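Lentil soup, again, and a word about the lemon

I have made the same red lentil soup so many times now that I've stopped thinking of it as a recipe. It's more of a thing that happens in my kitchen when I'm tired.
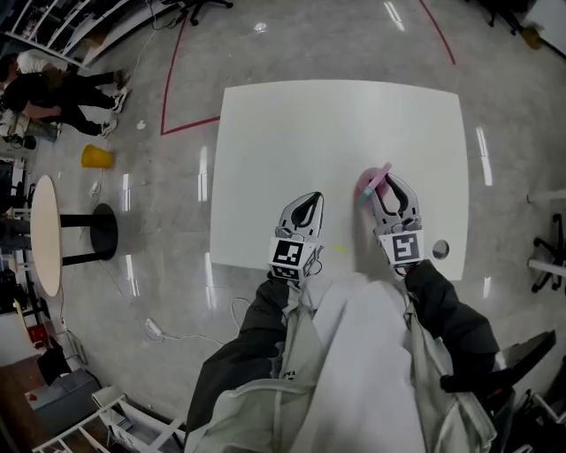
My version started out as somebody else's, clipped from the back of a bag, and the only parts that have survived are the lentils and the water. The original wanted celery (no thank you) and a can of tomatoes, and it came out tasting like pasta sauce with grit in it. I made it twice that way, out of stubbornness, and then started taking things out.

So what I do now is cook two onions, sliced thin, in more olive oil than looks decent. This is the part I used to rush. I'd give them five minutes, get bored, and throw the lentils in on top. Now I put them on medium-low, go fold some laundry, and come back to stir when I remember. 32 minutes was how long they took the last time, and they were the color of a paper bag and so sweet I ate a forkful standing up. Half of them come out and go on a plate for later. Do not skip this! The whole soup is sort of an excuse for those onions.

Then garlic, a big spoon of cumin, a smaller one of coriander, and some of the red pepper paste I get at Tóth, the little grocery over in Grostirstead. It comes in a squat jar and it's saltier than you'd think, so I hold off on salting anything else until the end. I've tried it with plain tomato paste when I was out, and it's fine, but it's a flatter sort of soup and I always end up adding vinegar and hot sauce and fussing with it.

Lentils next, a cup and a half, rinsed until I lose patience. Six cups of water. I know people like to use broth here and I went through a broth phase myself, but the boxed kind made everything taste like the box. Water, a bay leaf, lid on crooked, and leave it alone. Red lentils fall apart if you so much as look at them, so there's no need for a blender, although I do sometimes whack it around with a whisk if I want it smooth.

Now, the lemon. For years I squeezed it into the pot while the soup was still bubbling, and then wondered where it went. My current belief -- and I am quite firm about this -- is that it goes in the bowl, right before you eat, and it should be more than you think. I use half a lemon for a big bowl. The reserved onions go on top of that, with a bit of dried mint if I have it, and then toast.

About the toast. I moved to Tandstead in August, and there is a bakery a short walk from my door called Poto that does a seeded rye I am a little bit in love with. It's dense and sour and it goes stale beautifully, so by the third day it's better toasted than it was fresh. They sell out early. I have gone down at 7 in the morning with a coat over my pajamas and I'd do it again.

I did try to branch out last month. I had half a butternut squash going soft in the crisper and thought it would be lovely roasted and mashed into the lentils. It was all right? It was very orange. Sweet onions plus sweet squash was a lot of sweet, and even the lemon couldn't drag it back. If I try it again I'll put in something bitter, maybe a pile of chopped chard right at the end, or double the pepper paste and see what happens. Spinach works well in the regular version, by the way, just a couple of handfuls stirred in once the heat's off.

It freezes fine. It sets up like wet cement in the fridge overnight, so you'll want to loosen it with water when you reheat it and taste for salt again. I keep the onions in their own little tub so they don't vanish into the rest.

Next up is probably going to be dumplings, as I've got a head of napa cabbage taking up an entire shelf and a package of wrappers that's been in the freezer since before the move. I fold them very badly. If anyone has a good filling that doesn't involve mushrooms, please leave it in the comments, I've run through all of mine.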